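Stolell Hand Gripper, model 255

The Stolell is a two-finger gripper which a person holds in the hand. It is made for teams who want to teach a robot small chores, such as clearing a desk or sorting parts at a packing bench. The ribbed fingers bend a little around the object, so round shapes can be held without much force.

Customers often ask us if a machine can do this work alone already. Our answer is: partly. In our own trials in June we recorded 3,688 picks of office things by hand, then let a robot arm try the same tasks. Pens, mice and empty cups went well. Paper sheets, cables and anything with a loose lid are still difficult, and we would not leave the arm alone in a kitchen.

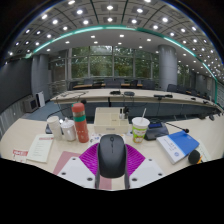 Computer mouse held upright between the two ribbed fingers, meeting room table.

The fingers are sold in pairs and can be changed by the user. Please check the screws on both side plates before each longer session. Birkett mounting plates fit also, but the Rurton ones need an adapter, which is not included.

Price: 1,472 USD, with one spare pair of fingers. Delivery takes around 2 weeks.

For questions about which tasks are realistic at your site, write to Nam-gil Song (technical) or Imogen Nuttall (orders).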